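We use cookies to improve your experience on this site. Accept / Manage preferences

23 February 2021 - sim bench notes, Seltine

Spent the morning on the house rules for simulated runs, because Cadi and I had been naming things differently for weeks and neither of us could find anything! Branwen wants them agreed before the Markgate people see our logs, fair enough.

What we've settled on so far:

Every run gets its seed written down BEFORE you press go. Mine was 1504. I've lost too many good runs to "I'll note it after".

Max 3000 steps per episode, then it stops and counts as a fail. No quietly bumping the limit (yes, me, last August).

Gripper starts open, every time, and well clear of the objects. Narayanan would like a fixed start height as well - still arguing about that one.

One render saved with each entry, straight from the sim, no tidying up or cropping.
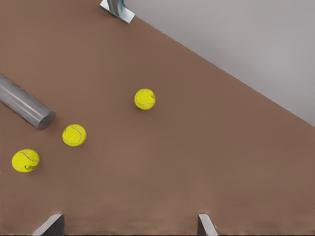 Seed 1504, gripper open, three tennis balls on the brown table.

Beryl asked if the rod should be listed as an obstacle in the log. I say yes, anything on or near the table that the arm could clip goes in the list, even if it never gets touched. Need to add that to the template, and ask Elīna where the old one lives.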